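Weronika Kozłowski has been taking out appendixes, gallbladders and stretches of bowel for most of her adult life, and in all that time, she says, she has met one patient who read the discharge sheet before getting home.

"One," she says. "He was a proofreader. He found an error on page 2."

Her new booklet, written with the hospital librarian Benoît Delorme, is an attempt to do something about the rest. It is called Going Home, and it replaces a packet that ran to 30 pages and used the word "ambulate" on most of them. The new one is 5 pages long. Patients at the hospital in Prukham have been getting it since February.

"People were afraid to ask what ambulate meant," Delorme says. "They thought it involved an ambulance."

The two of them sat down with 124 former patients over a winter of bad coffee and asked what they had wanted to know in the first week. The answers did not flatter anybody. Stairs came up a lot. So did the dog, and whether it could be on the bed.

"I had a lovely paragraph on wound healing," Kozłowski says. "Benoît cut it to a sentence."

"It was a long sentence," says Delorme.

Stitches and the tools used to tie them.

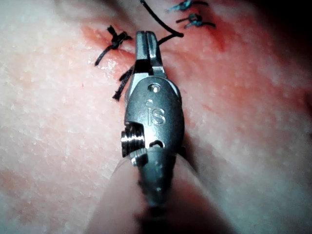
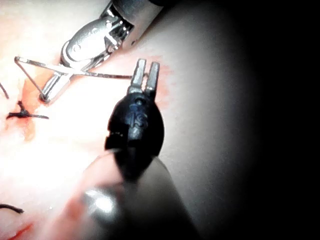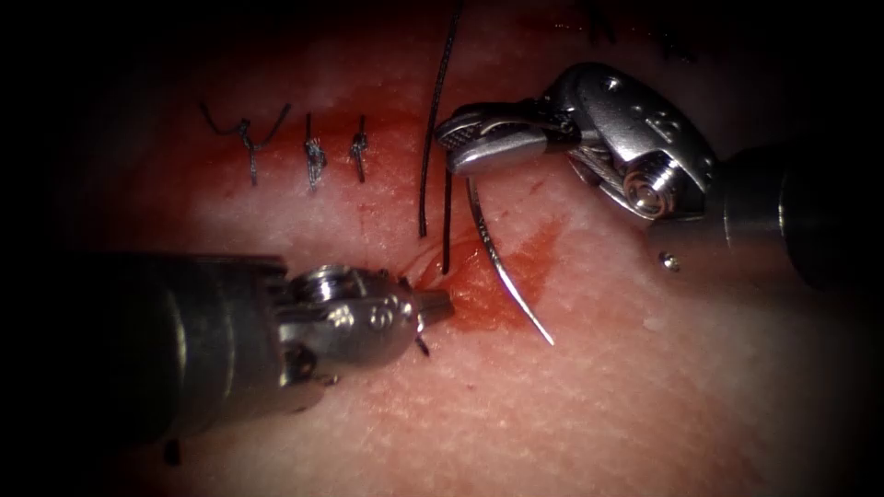 The part she fought for is the one on being tired. Patients expect pain, she says, and come equipped for it, with pillows and a sister from out of town. Then on the fourth day they fold two towels and have to lie down, and they are sure something has gone wrong.

"I tell them to plan on being useless," she says. "They nod. Then they go home and clean the garage."

Her own mother, who lives out in Clasness, was back in her vegetable beds nine days after a hernia repair. Kozłowski learned this from a neighbor. She has not forgiven either of them.

The first printing was 3,000 copies, and Delorme keeps the leftovers in a closet he used to share with the map collection. He would like a version in bigger type. Kozłowski would like her paragraph back. They are due to discuss it over lunch – his turn to pay, she says, and he says it isn't.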